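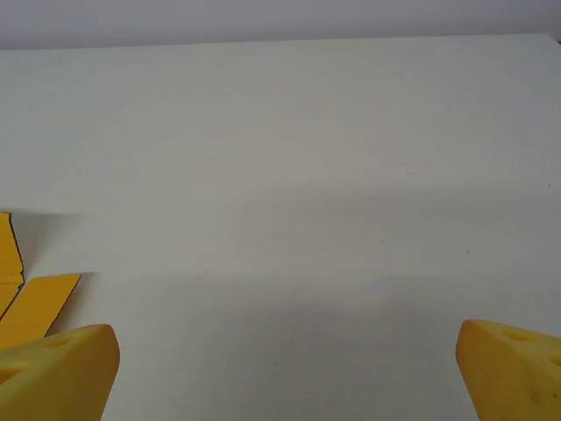
3.2 Blank geometry and crease behavior

9 min read

The carton used throughout the study is a die-cut folding blank supplied flat by Gasano and referred to below as the Grollow pattern. It is cut in one piece from yellow board and needs no glue. All closure is by tab and slot. The pattern was chosen over a regular slotted carton for two reasons. First, its panels are of unequal width, so that an error in the order of folding shows up early. Second, its tabs are short enough that a poorly formed crease prevents the tab from reaching its slot at all, which gives a clear pass or fail at the end of each assembly.

Board stiffness differs between the grain direction and the cross direction, and creases running parallel to the grain fold at a lower moment than those running across it. In the Grollow pattern the long creases of the central strip run with the grain. The short creases at the flap roots run against it. The second group accounts for most of the springback reported in Section 4.

Before assembly, blanks were stored in a flat stack under a light board for at least 45 hours at room humidity. Blanks taken straight from the shipping wrap tended to bow along the grain, and a bowed blank will slide on a smooth table when the first panel is lifted. Storage removed most of the bow. Blanks with a visible kink in any panel were set aside and are not included in the results.

The outline is irregular. Figure 3 gives the general arrangement. 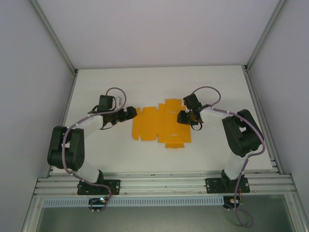 Why is the blank not pre-broken along its creases before assembly? Pre-breaking lowers the folding moment but also hides the differences between creases that the study sets out to measure, so each crease was folded for the first time during assembly.

Figure 3. Yellow carton blank lying flat on the work surface before folding. The wide central strip carries rectangular panels and flaps, with smaller tabs and slots along the edges. Fold lines are marked by faint creases and small notches.

The folding sequence was fixed for all trials. The side panels attached to the central strip were raised first, followed by the end panels, the corner tabs, and the closing flap. Each panel was taken past its final position and then released, and the rest angle was read once the panel had stopped moving. A panel was counted as formed if its rest angle was 80 degrees or more from the flat. Panels below this value were folded a second time and recorded separately.

A total of 2,219 creases were folded under this procedure. The creases were divided into 4 classes by direction (with or across the grain) and by length (long or short). The long creases with the grain were the most consistent. The short cross-grain creases showed the widest spread, and their rest angle depended on how close to the crease the panel was pressed. Pressing at the free edge of a flap bends the flap itself before the crease yields, and the resulting soft curve does not flatten out when the load is removed.

Two sources of error should be noted. The creasing rule leaves a bead on the inside of the fold, and where two creases meet at a corner the beads interfere. This raises the local stiffness and can tear the liner at the notch. 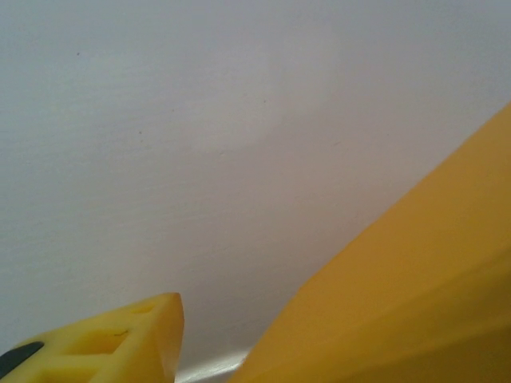
The second source is die wear. Later batches from the same die had shallower creases, and their rest angles were lower as a result. Batch number was therefore carried as a factor in the analysis. A comparison set cut on the Lulell sample table, which scores the board with a wheel in place of a rule, showed no such drift, although its creases were less sharp overall.

Slot clearance was checked on every tenth blank with a feeler gauge. Clearance was taken at the middle of the slot, as the ends are rounded by the die and give an unreliable reading. Tabs that entered the slot but did not seat to full depth were recorded as partial closures and are treated in Section 4.3 using the scoring method of the earlier Hajji trials.

2 comments · 4 shares

Back to top | Contact the authors | © 2024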